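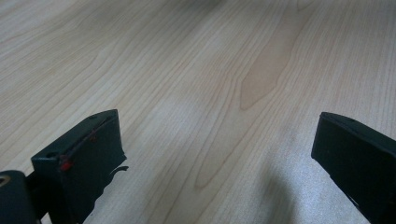 Reading the grain: what a pale wooden top tells its owner

A pale table top shows its history sooner than a dark one. Tea, ink and the grey haze left by a damp cloth all stand out against a cream ground, and the repair is easier to plan once the grain has been read.

Start with the pattern. Where long arcs nest inside one another and close to a point, the figure is known as a cathedral. It appears when a saw passes through the growth rings at a shallow angle. Straight, tightly spaced lines mean the rings were met more steeply. A single wide face can show both, with the lines fine and compressed at one end and opening into broad curves further along.

Colour varies as well. A warmer, orange-tan patch with the grain bending round it is part of the timber and should be left alone. Owners who take such a patch for a stain and sand at it will make a hollow, and the colour will still be there at the bottom. A true stain generally crosses the grain without regard to it and has an edge of its own.

Check under moving light before doing anything. Shadows on a matte surface have soft edges and are easily mistaken for water marks, and glare bleaches out the lines next to them. Turn the lamp, or stand on the other side of the table. If the grey moves, it was a shadow.

The workshop at Cedow, which refinishes kitchen and dining tables, keeps a sheet of test results for pale tops. In its last round 206 tops came in with reported stains, and 162 needed cleaning only. The rest were sanded in part or in full.

For cleaning, the workshop uses a well-wrung cotton cloth and plain soap, working with the grain. The surface is then dried at once with a second cloth. Scouring pads are avoided, as they cut across the lines and leave bright scratches that a matte finish does not hide.

Where the finish has worn through, Rahimi hardwax oil in the undyed grade is applied in 2 thin coats. Each is left for 20 minutes and the excess wiped away – any oil still standing on the surface at that point will dry sticky. Tinted grades pull the ground towards yellow, and the contrast with darker figure is reduced.

Tops on veneered board need more care. Look at the end: if the lines on the face do not carry over the edge, assume veneer and do not sand by machine. Light hand work with a fine paper is the limit, and the edges should be left until last.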